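Customs forms, tracking numbers and my mother's parcel

I live in Gilbert since six years and I still send a parcel home to my family every few months. In the beginning I believed that posting a box overseas means you pay at the counter and then you forget it. Now I keep a small notebook for this, and my wife laughs at it, but the notebook has saved us money more than once.

The last parcel was for my mother. Inside were two wool blankets, tea, a jar of honey and some books for my brother Gediminas. (He signs everything G. Uibo, also on birthday cards.) The honey was my mistake. The woman at the Dimstead post office asked me what is in the jar, and when I told her, she turned her screen to show me the list for that country. Honey was on it. So I took the box to the side bench, cut my own beautiful taping and removed the jar. We are still eating it.

The second lesson was the customs form. I used to write "gifts" and one total value. This time I wrote every item on its own line, with the weight and the value in dollars. It took me a long time and my handwriting became smaller and smaller toward the bottom. The total was $73, and the postage was $68, so you can see that the blankets travelled in almost the same style as a person.

I paid extra for tracking. For nine days it showed the same line, "Departed facility", and my mother phoned each evening to ask if I have news. I tried the help line of Kuvero, the courier which takes over the parcels on the other side. I was number 33 in the queue and I gave up after I had cooked and eaten dinner. Next morning the colour of the little dot had changed from grey to green, and it was in the depot at Codham, a place I didn't know was on the way to anywhere.

For September I am planning the next box, for my mother's birthday. It should be something flat, because the flat parcels go in a cheaper category if they stay under the thickness limit. My favourite candidate is a cutting board. Maple is heavy, so I will weigh it in the kitchen before I promise anything to anyone.

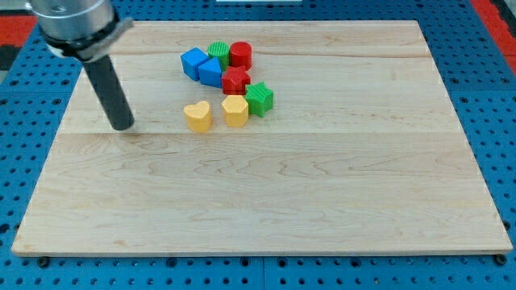 Maple board, several planks joined side by side.

I also want to ask at the counter if finished wood needs some paper for the customs. If somebody among you has posted a wooden thing to Europe, please write me in the comments which form you filled in and what they charged you.

Posted 24 April 2021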